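录到第300条的时候我把椅子换了

十二月开始录的数据，到今天总算可以停下来写点东西了。之前在这个博客里说过要自己攒一套桌面抓放的示范数据，当时的计划是两个周末搞定，评论区有人说“你做梦”，那位朋友，你是对的。

先交代一下背景，老读者可以跳过。我想让机械臂学会把桌上几样东西挪到指定的地方，杯子归杯子，小盒子归小盒子，就这么点事。方法是模仿学习，也就是我自己遥操作做一遍又一遍，它看着腕部相机的画面和关节数据学。模型是别人开源的结构，没什么好讲的，训练脚本也是抄来改的，真正花时间的全在录数据上。我给这个项目建文件夹的时候随手起名叫Tumel，是键盘上乱敲出来的，后来所有脚本都叫这个前缀，改不动了。录制软件也是自己写的，叫Nudow，界面丑得要命，一个大按钮开始，一个大按钮结束，还有一个小按钮叫“这条不要”。这个小按钮后来成了我按得最勤快的东西，磨得快看不见字了（对，我后来给它接了个实体键盘键帽）。

先说目标数量。我给自己定的是1000条。为什么是这个数？没有为什么，看着整。后来看别人的经验帖，有人几十条就能跑出个样子，有人几千条还在抱怨，差别大得离谱，主要看你的任务有多杂，桌上东西变不变，光线变不变，起始位置变不变。我想变的东西偏多，所以就往多了定。

头一批80条录得特别顺，顺得我都有点得意。每天晚上吃完饭坐下来，戴上耳机，录一条，把东西挪个位置，再录一条。录到后面手感出来了，操作杆往前一推，夹爪下去，合上，抬起来，放下，整套动作跟泡茶似的。我当时还跟朋友吹，说这不就是打游戏嘛，还不用打怪。

然后我拿这80条训练了一版，放上去一跑，完蛋。

它会动，也动得挺像样，就是永远往同一个地方去。杯子在左边它往右边去，杯子在右边它也往右边去，碰巧对上了一次，我激动得站起来，下一次又扑空。我盯着它看了一晚上，回头把录像翻出来一条一条过，看到第十几条就明白了，我每次摆东西的时候，手都是从右边伸进去的，所以杯子十有八九都摆在右边那一片。人在重复劳动的时候会偷懒偷得特别均匀，自己完全没感觉。我以为自己摆得很随机，画成散点图一看，全挤在一个角上，左下那一大块干干净净一个点都没有。

从那以后我就不相信自己的“随机”了。写了个小脚本，每条开始前在屏幕上给我报格子，桌面分成横竖几格，它说放哪就放哪，朝向也由它说。刚开始觉得好烦啊，录一条要多花好些时间，录久了反倒轻松，脑子不用想，照着摆就行。强烈推荐，哪怕你用骰子呢。

再一个大坑是起始姿势。我习惯从一个很舒服的位置开始，就是臂收回来、夹爪在桌子中间上方张开的那个姿势。每条都从那里开始，模型学得最牢的也是从那里开始的头几步。可是它真跑起来，中间稍微偏一点，偏到一个我从来没录过的位置，它就傻了，有时候停在半空微微发抖，像在想事情。后来我加了一类录法，叫“半路接手”：先让臂随便停在一个别扭的地方，离目标歪一点高一点，我再接过来把任务做完。这类数据录起来特别难受，操作的人得先在脑子里把自己从一个怪姿势里掰出来，录十条就想喝水。可是效果最明显的也是它，加进去重训以后，发抖的毛病少了一大半。

还有一类更难受的，是故意失手再补救。夹空了，松开，退一点，重新对准，再夹。我一开始舍不得录，总觉得示范就应该漂漂亮亮的，失手的都按“这条不要”删掉了。删了多少我现在想起来都肉疼！后来才想通，它早晚要夹空的，夹空之后该怎么办，总得有谁教过它。所以Nudow里又多了一个按钮，叫“失误但保留”，标签单独存，训练的时候把失误那一小段切掉，只留补救的部分。切的这一步我是手工做的，拖时间轴，拖到眼睛发花。有没有更省事的办法？肯定有，我没研究。

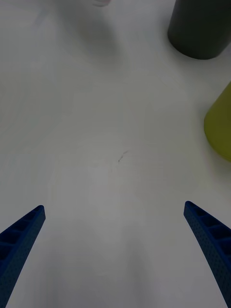
腕部相机这件事我得单独讲一讲，问的人太多了。我最早只用一个架在旁边的固定相机，角度看着很舒服，人看着舒服，模型看着就不怎么舒服，夹爪一下去就把东西挡住了，最要紧的那几厘米它什么都看不见。换成装在手腕上的小相机以后，两根手指一直在画面里，东西和手指之间差多远一目了然，这对抓取帮助特别大。坏处也有，视野小，东西老是只露一个边，深色的杯子露一截，黄绿色那个小容器露一截，你作为操作的人盯着这个画面去开，刚开始会晕。我晕了两个晚上，第三个晚上就好了，后来反倒不习惯看旁边那个相机了。

所以我现在录的时候给自己立了条规矩：只准看腕部画面，不准抬头看真的桌子。这条是从一次很丢人的经历里来的。有一阵子我录的数据自己看着特别漂亮，动作又直又快，可训练出来就是找不到东西。我想了好几天，最后意识到我在录的时候一直抬头看着桌子呢，我知道杯子在哪，所以径直就过去了，可模型眼里那时候根本没有杯子，它只看到我莫名其妙地往一个方向猛冲。它能学到什么？学到猛冲。改成只看画面以后，我自己也得先转一圈找一找，看到边了再靠过去，录一条的时间长了不少，但这个“找一找”的动作模型也一起学走了，挺可爱的，现在它跑起来会先左右看看。

相机的设置也要锁死。曝光、白平衡，统统手动，别信自动。我有一批数据是傍晚录的，窗外天黑得快，自动白平衡一路跟着飘，同一张桌子一会儿发黄一会儿发紫，回放的时候我还以为录错了文件。后来窗帘一拉，只开一盏灯，世界清净。当然也有人会说光线多变一点泛化更好，这话没错，但那应该是你有计划地去变，今天录亮的，明天录暗的，心里有数，标签里也写上。让它自己偷偷变，回头你连哪条是什么光都说不清。

影子比光还讨厌。我坐在桌子旁边操作，身子往前一探，影子就压到桌面上去了，我一靠回椅背，影子又没了。人在紧张的时候会往前探，什么时候紧张呢，快夹住的时候。你猜模型学到了什么，它有没有真的学到“影子来了就该合爪”我没法证明，但我把椅子往后挪、让影子彻底不进画面以后，提前合爪的次数确实少了。也可能是别的原因，我那几天同时还改了别的参数，不严谨，别学我。

说到椅子，录到第300条那天我的腰彻底造反了。之前坐的是一把折叠椅，从阳台搬进来的，想着反正就录几天。那天录完站起来，站了一半卡住了，扶着桌沿缓了好一会儿。第二天就把书房那把正经椅子推过来了，还加了个脚垫。如果你也打算干这个，别的钱可以省，椅子别省，操作杆放的高度也要试好，手肘要有地方搁。手酸的时候录出来的动作是有抖的，肉眼看不出来，画成曲线一看全是毛刺。我现在每录够42条就强制休息，Nudow会把按钮变灰，按了也没反应，气得我有一次想去改代码，改到一半想起来这个功能就是我自己前一天晚上加的。

为什么是42？别问，懂的都懂，反正录到那会儿差不多正好想上厕所。

接下来聊聊东西的选择。一开始我挑得很随便，厨房里有什么拿什么，后来吃了亏才知道要讲究。颜色和桌面太近的东西难，透明半透明的东西更难，在画面里就剩一圈边和一片影子，我自己操作的时候都得眯着眼找。可你又不能不录，将来它总会碰到。我的做法是先录好认的，录够了，训练一版看看基本动作对不对，再把难认的一点点掺进去。一上来就全混在一起，出了问题你都不知道该怪谁。

桌面也要管。浅色的桌面什么都显，掉一根头发、一点碎屑，在相机那么近的距离下都清清楚楚。我一开始每录几条就擦一遍，擦得像强迫症，后来想想又不擦了，家里的桌子本来就不可能那么干净，让它见见世面吧。只有一条，大的、会滚的、可能夹进手指缝里的东西要拿走。上个月有一颗小螺丝不知道从哪掉下来的，卡在夹爪根部，合爪的时候少合了一点点，我录了一整晚才发现，那一晚的全废了。所以现在开录前多了一个动作，空着手张开合上各来三次，看读数对不对得上，对不上就别录。

时间同步，这个也得提一嘴，虽然讲起来最无聊。相机的画面和关节的读数，时间戳不是一个来源，我最早偷懒，用的是写文件那一刻的时间，想着差不了多少。差不了多少个鬼！画面比动作慢了一拍，模型学到的就是“看到还没碰到的时候就合上”，永远早一步。排查的办法很土，我在画面里拿手指头敲了一下夹爪，看画面里什么时候碰到、力矩曲线什么时候跳，两个一对，差多少就补多少。每次换线、换接口、换电脑以后都要重新敲一遍。写在便利贴上，贴显示器边上。

我还试过找别人来录。想法是每个人的手法不一样，混着录能让模型见多识广一点。请了几位朋友来家里玩，管饭，条件是每人录一会儿。结果嘛，有热闹，没多少数据。有的人手特别稳但特别慢，有的人喜欢从侧面绕过去夹，有的人夹住之后一定要在空中停一下欣赏欣赏。这些混在一起以后模型有点精神分裂，前半段像这个人，后半段像那个人，到了中间犹豫起来了。后来我写了一页说明，规定从上面下去、夹住直接走、放下之后先松再抬，大家照着来，风格才统一了些。说明要写短，写长了没人看，饭都凉了。

存储和命名，我的建议就一句：第一天就定好格式，哪怕定得很丑。我中途改过一次命名规则，前面的文件没改，想着以后写个脚本统一转。那个“以后”一直拖到上个星期才来，转的时候发现有几条重名，互相盖掉了，盖掉的是哪几条也查不出来了。算了，就当没录过。备份倒是一直有，两块硬盘轮着来，一块叫Bamidov，一块叫Ó Flaithearta（起名的时候在看一本小说，前者是里面的小镇，后者是一家酒馆的招牌，带撇的那个字母在有些脚本里会报错，自找的）。挂载的时候总要去复制粘贴那个名字，每次都后悔，每次都懒得改。

说说录完以后的筛选。我原来以为录就是录，录完就能训，后来发现看回放的时间跟录的时间差不多长。我看回放主要看几样：开头有没有空等，有时候按了开始我还在挪杯子，手都在画面里；结尾有没有拖泥带水，任务早完成了我还在那晃；中间有没有犹豫。犹豫这个最不好判断，停一下看清楚是好的，停在那发呆是坏的，画面上看起来一模一样。我的标准是看停完之后动作有没有变，变了就留，没变就把停的那段剪掉。你要问我这标准有没有道理，我也讲不太清楚，反正剪完以后它跑起来利索了。

看回放还有个意外收获，就是你会发现自己很多奇怪的习惯。比如我夹东西之前总要把手腕往一边多转一点点再转回来，自己从来不知道。模型全学走了，一模一样地多转一下再转回来，第一次看到的时候我笑了半天，跟看小孩学自己走路似的。这个我没改，也没影响成功率，留着吧。

有人在上一篇下面问，为什么不在仿真里录，又快又不用坐着。我试过，仿真里的抓取做得我自己都佩服自己，搬到真的臂上就完全另一回事，接触那一下的手感对不上，光影也对不上。也许是我仿真调得烂，很有可能。会调的朋友欢迎来教我，我这边可以拿录数据的经验换，还可以管饭（前面说了，管饭是我唯一的谈判筹码）。

还有人问值不值，买现成的数据集不行吗。现成的我也下载过几套，拿来做预训练是有用的，可是相机装的位置不一样，夹爪不一样，桌子高度不一样，最后还是得用自己的补。补多少看命。我现在的配法是现成的先喂一遍，再用自己的慢慢磨，磨的时候学习率放低一些，别心急。

眼下的状态是，杯子基本稳了，摆在哪个格子都能找到；小容器凑合，躺着的比立着的差不少，大概是躺着的我录得少；半透明的那个还是看运气。接下来打算专门补躺着的，再补一些东西挨着东西的情况，两样贴在一起的时候它现在会一把全夹，夹得还挺自信。挨着的这类我一直拖着没录，摆起来麻烦，夹的时候要先拨开一个再夹另一个，等于两个动作，一条顶两条的时间。

还想换一套灯再录一批，把窗帘拉开，白天录。白天我得上班，所以大概只能早上早起一点，七点到八点之间那会儿光是斜着进来的，影子拉得很长，正好是它没见过的样子。能不能起得来是另一个问题，上个礼拜定了三次闹钟，起来了一次，录了几条就去赶车了。

Nudow的代码有人要，我整理一下会放出来，里面有不少写死的路径，拿到手先全局搜一下我的用户名，换成你自己的。那个变灰的按钮在设置里可以关，我把开关藏得比较深，你们自己找吧。下一篇估计写躺着的那批录得怎么样，或者写标定，看哪个先把我气到。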